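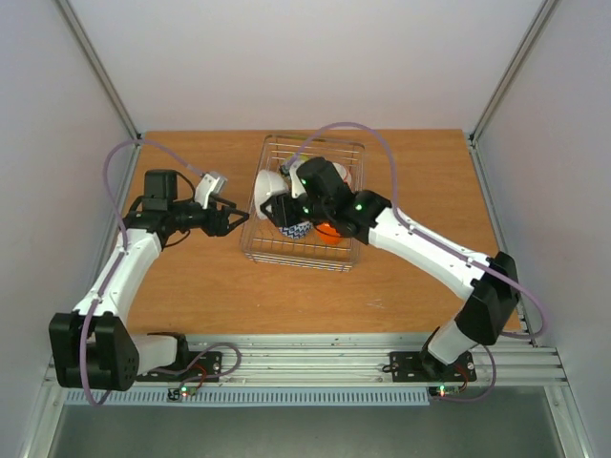 BALLARAT, Vic., June — Naderis will open its Ponce Street workshop to the public this Sunday, with demonstrations of its two-armed table-top robots running from 10 am to 4 pm. Entry is free.

The demonstrations are part of the company's work on handling everyday kitchen items, which it has carried out under the name Udovier. Visitors will be able to watch a pair of arms working at a wooden table with a wire basket of tableware, including a white bowl and a blue-and-white patterned cup. The staff who work on the system will be beside each table to answer questions.

"A basket of dishes is a hard thing for a robot," said Yulan Ye, who leads the Udovier project. "Things sit on top of each other, they lean, and the wire gets in the way of the fingers. People who come on Sunday will see some good grasps and some dropped cups. We would like them to see both."

Both arms in the Udovier set-up are mounted on one metal rail along the near edge of the table. Each ends in a gripper. Sharing a rail means the arms have to keep out of each other's way, and much of the past year's programming has gone into deciding which arm goes into the basket and which one holds back.

The open day is the first Naderis has held since moving into the Ponce Street building, a former joinery. Earlier visits were limited to trade customers and a small number of school groups. The company received 695 requests for places at those visits and could not take most of them.

"We kept a list and it got long," said Yanling Shi, operations manager. "A lot of the people on it live within a few kilometres of here. They see the sign and want to know what goes on inside."

Demonstrations will start on the hour and the half hour, with the last one at 3.30 pm. Each runs for around 20 minutes and is followed by time for questions. Because floor space near the tables is limited, groups will be capped at 47 people. Passes for each session will be handed out at the front desk on the day and cannot be booked ahead.

Between sessions, visitors can walk through the assembly area, where arms are wired and tested before being fitted to their rails. Staff will have spare gripper fingers and joint parts on a bench for people to pick up. A short talk by Yulan Ye on how the arms are taught new tasks will be given in the lunch room at 1 pm — seating is first come, first served.

Naderis will also show early results from a trial with Bustasach, a catering supplier that washes and sorts tableware for function centres. The trial looks at whether a pair of arms can take mixed items out of a basket and set them down by type. Bustasach staff have supplied crockery from their own shelves, including pieces with chips and worn glazes, so that the system is tried on the sort of items it would meet in a wash-up area. The trial is due to finish later in the year, and no decision has been made about using the arms in Bustasach's own premises.

"The shapes are the main thing for us," Yanling Shi said. "A new cup straight out of the box tells you very little. We asked for the odd ones."

Students in Years 10 to 12 who are interested in work experience can speak to staff at the table near the entrance. The company takes 2 students each term, one in software and one in assembly. Application forms will be available on the day, and completed forms can be left at the front desk or posted to the workshop.

Children are welcome and must stay with an adult. Closed shoes are required in the assembly area. Photography is allowed at the demonstration tables but not at the test benches. The building is wheelchair accessible from the car park side, and the 1 pm talk will be Auslan interpreted.

Parking on site is limited to 100 vehicles. Further street parking is available on the northern side of Ponce Street, and visitors coming by train can walk from the station. Tea, coffee and a sausage sizzle will be available in the rear yard, with money raised going to the local primary school's library.

Media wishing to film or interview staff are asked to arrive at 9.15 am, before the doors open. One table will be running at that time, and Yulan Ye and Yanling Shi will both be available until 9.50 am. Please let the front office know beforehand if you are bringing lights or a tripod.

About Naderis
Naderis designs and builds table-top robot arms for sorting and handling work. Its workshop and office are on Ponce Street, Ballarat.

Media contact: Yanling Shi, operations manager, Naderis

ENDS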